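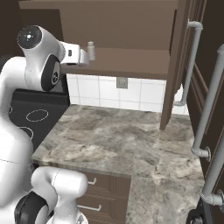

Setting up a first kitchen run with the Lurnum simulation kit

Lurnum is a simulated kitchen package from Flevent for testing arm controllers before they go near hardware. This page covers version 2 of the kit and assumes the runtime is already installed.

Step 1. Load the kitchen
Open the launcher, pick Kitchen from the room list and press Load. The first load compiles the collision meshes and takes around 13 minutes on a laptop. Later loads are much quicker.

Step 2. Check the arm
Open the Joints tab and move each slider a little in both directions. If a joint moves the wrong way, the arm profile is from version 1. Replace it with the one in the profiles folder and reload.

Step 3. Set the cabinet door limits
Door hinges ship with no friction, so a light touch on a handle will swing a door fully open. Glenys Staniforth's settings file on the Clegg forum has usable values – import it under Room, then Hinges.

Step 4. Choose a task
Start with a counter task. Tableware has simple collision shapes and the arm can reach it without passing under the upper cabinets.

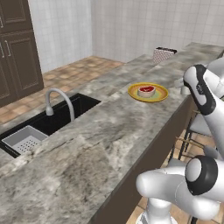
Leave the approach height at the default for the first batch. Lowering it saves a little time per run but raises the number of contacts with the countertop, and each contact is logged as a fault.

Step 5. Run and export
Set Episodes to 100 and press Start. The free license stops at 300 episodes per project; the paid one has no limit. When the batch ends, choose Export. Logs are written as plain CSV and open in Stata without conversion.

Known problems
Reset does not close drawers that were left open. Reload the room instead.
Contact forces on curved handles read high. Ieuan Landeg at Flevent has confirmed the bug, and a fix is planned for November.

Page last updated 09/08/2022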